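# Building and Checking a Pair of Hand-Held Grippers in a Shared Workshop

Revised May 18, 2025, for members of the Kondlow workshop

This guide covers final fitting and bench checks for the Varkeck gripper, a tool held in the hand and used to record grasping motions for a robot arm. It assumes that both housings have been printed and that the jaws open and close freely.

## 1. Prepare the table

Use a table with clear floor on at least two sides. Set out a few light objects of different shapes. A pen, a small box and an artificial flower are sufficient for a first check. Cables should be kept away from the operator's feet.

## 2. Fit the finger pads

Press each textured pad into its rim and secure it with 4 screws. Tighten them in turn, a little at a time. The two pads should meet evenly along their length — a gap at one end means that a finger is seated at an angle.
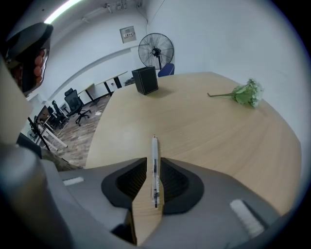 Stiltura wrote to say that the pads in the first batch crept outward under load, and that a thin bead of contact adhesive behind each one had cured the problem. The adhesive is now included in the parts list. Allow it to set for some 40 minutes before closing the jaws.

## 3. Check the jaw slot

Hold the gripper level over the table and look down through the jaws. Squeeze the handle slowly, release it, and listen for scraping. Repeat the movement 8 times. 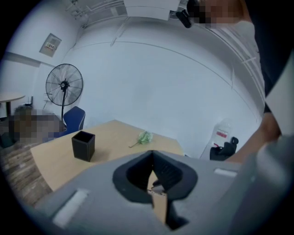
If the movement is uneven, loosen the rear guide by a quarter turn and try again. Oil must not be used on the guide, as it collects dust and will reach the pads.

## 4. Work with both grippers

Attach a marker cube to each gripper before this step. The printed faces must be flat and clean. Stand at the edge of the table, keep both elbows free, and bring the fingers toward the object without covering the markers.

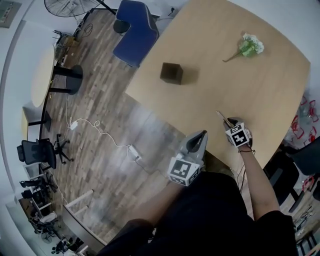
*Figure 3. Two grippers at the table, with a small dark brown cube and a flower sprig.*

## 5. Confirm the markers

Open the Maihi tracking program and select the marker test. Turn each cube slowly by hand. Any face that drops out should be reprinted on matte paper.
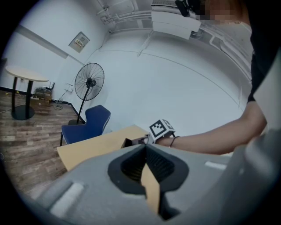

*Figure 4. Marker cube held over the table, with the jaw opening in the foreground.*

Record the result on the build sheet, together with the housing number and the date on which the pads were fitted. Grippers that fail the marker test are to be returned to shelf 13.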